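Gripper width drifts when cloth covers the pads
Perception and Tooling > Hand-held capture

hkarppinen
Posts: 1040
Looking for opinions on a preprocessing problem. We record knit items (hats mostly) with hand-held grippers, and the policy takes the wrist fisheye stream plus estimated pose and jaw width. Rigid objects are fine. On knitwear the width estimate wanders while the jaws are closed, up to 8 mm over one grasp. Pose comes from visual-inertial SLAM with a cube of fiducial tags as a cross-check. Smoothing the width channel hides the drift but delays the close event by 11 samples, and then the policy closes late on replay.

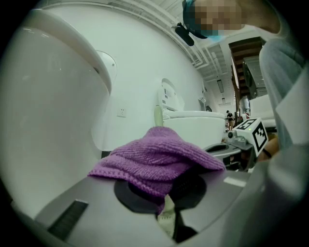

What I would like is a width estimate that degrades cleanly, with a confidence value the policy can read. At present the estimator returns a number no matter how little evidence it has. Has anyone trained with a masked width channel?

essam_f
Posts: 311
Don't mask it. Mark it stale, hold the last good value and pass the age as an extra input. We did this in the Indcombe stack and the late close went away. The change is in the dataset loader only.

pvlad
Disagree with holding. Ribbed knit compresses, so the jaws really do keep moving after first contact. Hold the value and you teach the policy that width is constant during a lift. Check first how much of the 8 mm is real motion. Log motor-side or encoder width on one unit and compare.

hkarppinen
No encoder on these. Width is vision only.

essam_f
Then you can't separate the two, and stale plus age is still the safer choice. A wrong number with no age attached is worse.

pvlad
You can separate them offline. Close on a foam block of known thickness, drape the cloth over it, repeat. Sixteen closes gave us a usable noise model.

Reposting the capture note from our Clerketmont wiki, which covers the same failure:

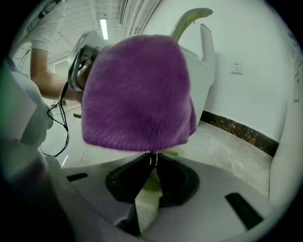
Posted by Pramila Prajapati in Capture Notes, October

Soft items break two assumptions in the stock pipeline. The first is that the fingertips stay visible through the grasp. The second is that contact is a single event. We replaced the binary contact label with a ramp from first touch to stable width, and the planner now waits for the end of the ramp before lifting. Gating on ramp slope worked better than gating on width. Pose needed no changes apart from a longer timeout on tag loss.

cornelv
The ramp label is in the Pîrvu branch under labels/contact, off by default. It assumes constant frame spacing, so resample first.

hkarppinen
Resampled and running. I'll do the foam block test before I touch the loader. Essam, what do you cap the age at?

essam_f
16 frames. After that we drop the segment.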